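About Branwood

By Haruna Furukawa
23 September 2023
4 min read

Branwood is a small school for adults who want to learn picture framing, paper care and basic print finishing. We teach in the evenings and at weekends, and we run a short daytime program each spring for people who already work in the trade and want to fill in a gap.

The school opened with one bench and a secondhand mat cutter in the back of a frame shop called Zerkley. The shop took in repair work, and customers kept asking how the work was done. The owners started showing two people at a time after closing. When the shop moved to a smaller storefront, the teaching side took over the old lease on Lidargate and became its own organization. We still buy most of our molding through Zerkley and send them the jobs we don't have time for.

What we teach

Our main course is Framing One. It covers measuring, cutting mats, joining corners, cutting and cleaning glass, and fitting the finished package so it can be opened again later without damage. Students bring one piece of their own and frame it by the end of the course. Most bring a poster or a family photograph. We ask that nobody bring an original work on paper until they have finished at least one practice frame.

Framing Two is for people who have done the first course or can show us similar work. It covers float mounting, deep frames for objects, stacked moldings and simple gilding. The gilding part is short. Anyone who wants more of it should look at the separate gilding days, which we list in April.

Paper Care is taught by our second full-time teacher, Lazăr, who came to us from bookbinding. It deals with hinges, pastes, tissue, storage folders and what light does to inks. There is some chemistry in it, but you don't need a science background.

Print Finishing is the newest course. It is for people who make or sell reproductions and want them to last: trimming, mounting to board, laminating, varnishing and packing for the mail. A large share of the bad mounting we see in the repair bench comes from prints that were stuck down before the ink had settled, so we spend the first session on that alone. 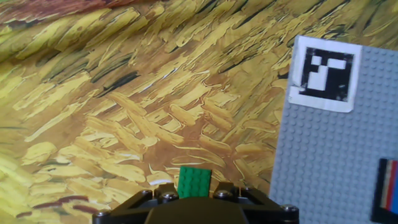
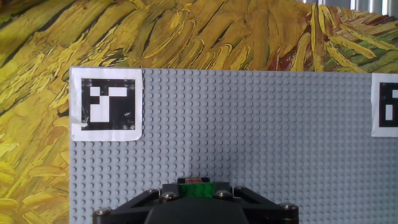 Reproductions get the same attention in our classes as anything else. A printed copy that has hung over someone's kitchen table for 60 years is worth framing properly, and a student who can get a large print flat, square and clean behind glass can handle most of what comes through a shop door.

How the courses run

Classes are kept small because bench space is limited and glass is involved. Each student has a bench, a set of hand tools and a share of the mat cutters. Tools stay at the school. Materials for practice pieces are in the fee. Materials for your own piece are charged at what we paid for them, and we'll tell you the price before you cut anything.

If you miss a session, you can make it up with the next group, provided there is a free bench. We don't give refunds once a course has started, but you can pass your place to someone else at the same level.

We don't give grades. At the end of Framing Two, a teacher goes over your finished work with you and writes a one-page report. Several frame shops in the area accept that report when they are hiring, though we make no promises about jobs.

The building

The school has the whole ground floor at 124 Lidargate. The entrance is level with the street. The workshop is on the left, the glass room is behind it, and the library is at the far end of the hall. The library holds 1348 books, catalogs and molding sample sets, and current students can borrow anything that isn't marked with a red dot. Past students can use it in the room.

Parking is on the street and fills up early in the evening. Bikes can come inside and go along the hall wall.

Open bench

Anyone who has finished a course can book open bench time by the half day. A teacher is in the building but isn't there to teach, so please come with a plan and your own materials. The joining machine and the big mat cutter are first come, first served. Glass must be cut in the glass room, with gloves and eye protection on.

Enrolling

New course dates go up at the front desk and in our newsletter. Places are offered first to people on the waiting list. To join it, write to the office with the name of the course and whether evenings or weekends suit you better.

2 comments
60 shares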